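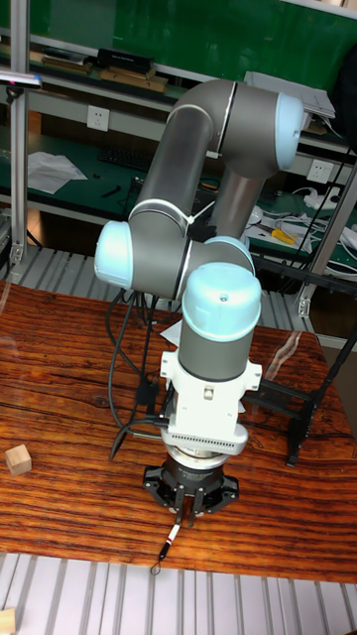
arm on the striped top, gripper pointing down, cables still trailing off the left of the adapter

Aug 17, 2022
To: Jirngate shop list
Subject: Re: Re: cable routing on the arm

Quick one, have to be out of the shop in 27 minutes.

> Are you still running the gripper cables loose? We had ours
> snag on the table at Herkum back in March and it pulled the
> plug half out. Also what are you using for a tabletop, and
> is the Cestell adapter worth the wait?

Yes, still loose, see pic. They loop down on the table and go off behind the arm. Fine for slow moves. Not fine once the wrist turns past halfway, I know. One zip tie up on the long link near the wrist, tail not trimmed yet. Plan is 9 more plus a bit of sleeve, all the way back to the base. Leave slack at the wrist!! I didnt the first time.

Tabletop is just wood, polished, with ribbed aluminum under it. Looks great, bit slippery for the small blocks. Might put a mat down.

Adapter: took 32 days to come. Bolts up ok, gripper sits straight. I'd buy it again but would order spare screws at the same time.

Next up is the pick test with the pale cube, 1,000 cycles on the Ghorbani script, low speed. Want the cables done before that. If anyone has the newer verison of the script with the pause between picks pls send it, mine is old and stops on every error.

Also does anybody have split sleeve left over, black, any length. Can pick up.

Log to follow when its done.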